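We moved to Bralcombe in October, fifty-seven miles from the old place, and I have been meaning to write about it ever since. You know how it goes. You tell yourself you'll sit down once the kitchen is sorted, and then the kitchen is never quite sorted, and suddenly you've been living somewhere long enough to have a favorite checkout line at the grocery store (mine is 6, by the flowers).

The new house is on Kinnear Street, number 231, up a hill that I was sure would turn me into a fit person. It has not! But I do love the walk down in the morning, when the bakery has its door propped open and the whole block smells like cinnamon. At the old place we had a gas station on the corner, and I never once went out of my way to breathe in.
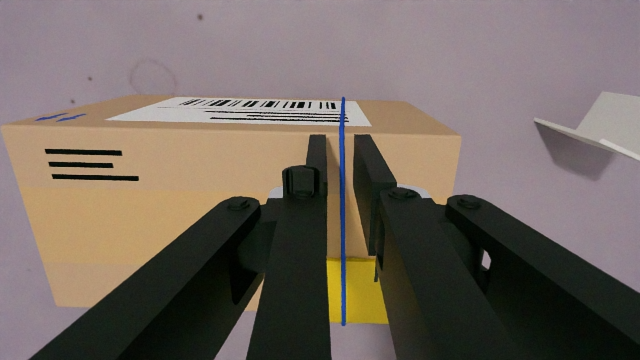

What I didn't expect was how much I would think about my stuff. Every drawer I emptied had a little argument in it. Do I need three potato peelers? Why did I keep the manual for a fan we gave away years ago? By the end I was so tired of deciding that I just wanted to tip everything into one big tan cardboard box like the one up there, tape it shut and let my future self deal with it. And I did exactly that with the hall closet, and my future self was not pleased with me. It took a whole rainy afternoon to find the can opener, which had traveled inside a winter boot.

The books were the hardest. I gave away 74 of them to the Salora library sale before we left, and I felt very noble about it until I went looking for my old bread cookbook last week. I could picture the page I wanted, with the butter stain and my note about using less salt. So now I'm trying to rebuild that recipe from memory, and the last two loaves came out dense enough to prop a door. My husband ate them anyway — toasted, with a lot of jam.

We still have the curtains to hang in the back bedroom, and I want to get tomatoes going along the fence when it warms up. If anyone knows a kind that doesn't mind wind, please leave me a comment.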